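The Second Verse

Dilek Avcı taught guitar in the back bedroom of her apartment in Trirkwood, between the ironing board and a closet that would not shut. She charged 29 dollars for a half hour. Most of her students were children whose parents had read that music helped with math. They learned the same eight songs in the same order and then they quit, usually when the weather got warm.

Hacer Sarıgül was not a child. She was seventy-one and had called in November to ask if there was an age limit.

"No," Dilek said. "Do you have a guitar?"

"I have my husband's."

She came at four in the afternoon, carrying the guitar in a case with one good latch and a belt buckled around the other end. Inside was an Altıntaş, a small nylon-string with a cedar top gone dark around the sound hole. Dilek had seen one before, in a shop window, when she was a student and could not afford to go in. The strings were black and dull. The sixth had been tied on wrong and a long tail of it stuck out behind the bridge.

"When was it last played?" Dilek asked.

"He died in the spring, and he was in the hospital before that. So a year."

Dilek changed the strings while Hacer sat on the piano bench and watched. She did not charge for the time. When it was in tune she handed it over, and Hacer held it flat in her lap like a tray.

"I only want one song," Hacer said. "I don't need the rest."

"Which one?"

Hacer didn't know what it was called. Her husband had played it on the balcony in the evenings, on and off, for most of their marriage. She hummed it. It was in a minor key and it went up four notes, waited, and came down by a different road. Dilek had never heard it.

"Did it have words?"

"He only sang the second verse. He said the first one was for other people."

Dilek recorded the humming on her phone and said she would look into it. She asked two players she knew from the wedding band. One thought it was a film tune. The other thought it was something from the coast, and hummed it back with so many changes that it turned into another song. She searched for an hour one night and found nothing.

So she wrote it down herself. She worked out the melody from the recording, put plain chords under it, and at the next lesson she played it through. Hacer listened with her head down.

"No," she said. "There's something underneath. Lower. It keeps going."

"A bass line?"

"I don't know what you call it. His thumb."

They spent that whole lesson on the thumb. Dilek tried it walking down, then rocking between two notes, then staying put on the open fifth string while the melody moved above it. At that Hacer put up her hand.

"That one. But he was slower."

Dilek slowed down.

"Slower than that. He smoked."

Learning to play it took Hacer all winter. Her fingers were stiff in the mornings and sore by night. She could make the thumb go or she could make the melody go. When she tried both, the thumb stopped and followed the melody like a dog. Dilek gave her an exercise with the thumb alone and told her to do it during the news. Hacer did it during the news and the weather. Her neighbor knocked on the wall, and she moved into the bathroom, where it sounded better anyway.

In February she bought a metronome, a Tateck with a red light, and hated it. She brought it to the lesson in a paper bag and asked Dilek to take it.

"It's early every time," she said.

"You're late."

"He was late too."

Dilek kept the metronome on the closet shelf in case she changed her mind.

There was a room over the Jultia bakery where people played once a month. It was chairs and a lamp, and whoever wanted to could put their name on the sheet. Dilek had been going for years. She mentioned it once, in March, and didn't mention it again. In April Hacer asked what time it started.

She wore a gray dress and her good shoes. She was sixth on the list, after a boy who played very fast. When her turn came she sat down and took a long time getting her foot onto the stool. The boy's friends were still talking to him by the stairs.

She started the thumb by itself. It went four bars with nothing over it, which was not how they had practiced. Dilek, in the second row, thought she had frozen. Then the melody came in, late, and went up its four notes and waited.

She played it once through. She began it again and this time she sang, not loudly, and Dilek heard the words of the second verse. In all those months she had never asked to hear them. They were about a man who goes down to the harbor to buy fish and comes home with a lamp.

Hacer made a mistake on the way down, went back, and fixed it. When she was done she said thank you and looked for somewhere to put the guitar.

Afterward an old man in a cap came across the room holding his coffee. He told her that his uncle used to play that.

"What's it called?" Hacer asked.

He thought about it. "I don't know that it's called anything," he said. "How did the first verse go? I only ever knew the first verse."

"Sing it, then," she said, and moved her case off the next chair so he could sit down.

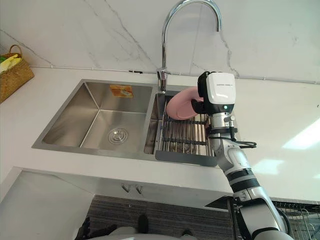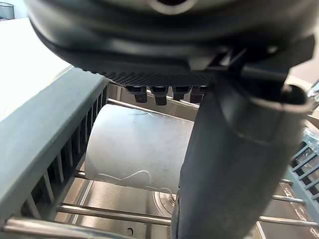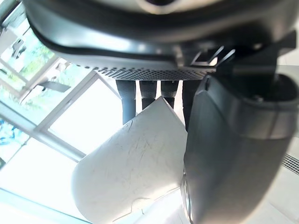
Page last changed in November, 8 p.m.

More stories are on the index page, oldest at the bottom. Two of the earlier ones also take place in Trirkwood, but they can be read in any order. If you want to print a story for a reading group, please go ahead and leave the title on it.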